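The arm that let go

At Cemley, a small firm that fits wiring into control boxes for pumps and ventilation units, the job that caused the trouble was one of the dullest in the building. A round connector with a tail of wires has to be offered up to a circuit board, the leads dressed into place and the ring terminal brought to its fixing point. A person can do it without looking. Two robot arms needed most of a winter to learn it, and one afternoon in June they stopped doing it properly.

Svitlana Hutsuliak was running the cell. She had come to Cemley from Otier, where she spent 14 years on harness assembly, the last few of them as a shift lead. She was sitting at the desk with the log open when she heard the connector hit the table.

"It's a small noise," she says. "You'd miss it if the compressor was on. I looked up and the left fingers were open and the right arm was still pulling."

The right arm was still holding its board. The left had released the connector halfway through a move, and the two arms share a piece of work joined by wire. When one lets go at the wrong moment, whatever the other does next is done to a loose end. In this case the lead swung across the table, the ring terminal touched the board, and a fuse in the test supply blew. No one was hurt. One board was scrapped.

The supply should not have been live at all. That was the second fault, and the one that worried the company more.

Hutsuliak pressed the stop, isolated the bench and wrote down the time, 3.46 in the afternoon. Then she went back through the log. The left gripper had reported a good hold right up to the drop. Its software judged a hold by how far apart the fingers had stopped, and the gap was correct. What it could not tell was whether the connector had tilted between them. A round collar held between two flat fingers can roll, and once the wire pulls on it from behind it tends to.

She set up the same lift by hand, one small step at a time, with the supply unplugged and the speed turned down as far as it would go.
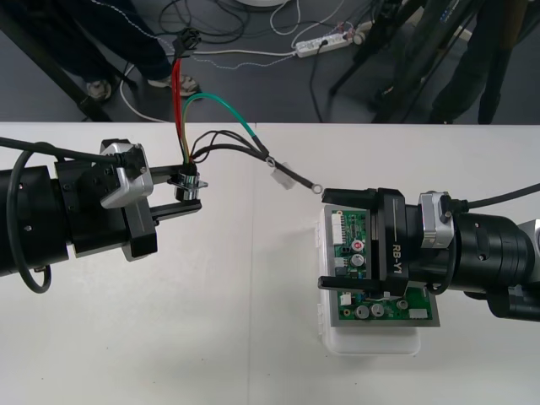 The connector in the left gripper and the circuit board in the right, with the black lead and its ring terminal between them.

Over the next three days she repeated the lift with connectors from different batches. Most stayed put. In 17 cases the connector turned far enough to change where the pull was coming from, and in three of those it came out altogether. Every one of the three was at the same point in the cycle, when the left wrist begins to rotate and the slack goes out of the lead.

The cause, when she found it, was in an update put on in the spring. Nalteo, the contractor that wrote the motion program, had shortened the path between the two arms to save time. On the screen the new path looked fine. The model behind it treated the lead as if it weighed nothing and had no stiffness. A real lead resists being bent, and it resists more on a cold morning than a warm afternoon. The old path had left enough slack to hide this.

The contractor's engineers accepted the finding and put the earlier path back. They also added a check on motor current in the left wrist, so that the arms now stop if the lead starts to pull harder than expected. The first setting was too cautious and the cell stopped itself all morning. It was adjusted twice before anybody was happy with it.

The live supply took longer to sort out. The bench was meant to be powered only during the electrical test, after both arms had withdrawn. An interlock relay was supposed to see to that. It had been bypassed with a short link wire during a previous repair, and the link had been left in. The repair sheet did not mention it.

Cemley's managers have since changed the sheet, which now has a line for temporary links and a second signature when they come out. Hutsuliak thinks the second signature matters less than having somebody physically open the cabinet. She does this herself at the start of each shift, with a torch.

She has also asked for shaped fingers with a groove cut to suit the collar. A set made by Abdelaziz, a local toolmaker, is on trial at a second bench. They grip the connector well but are slow to pick it up, as the part has to be lying at the right angle in the tray first. The trays are being looked at next.

The cell went back to normal running in the same month, at the old speed.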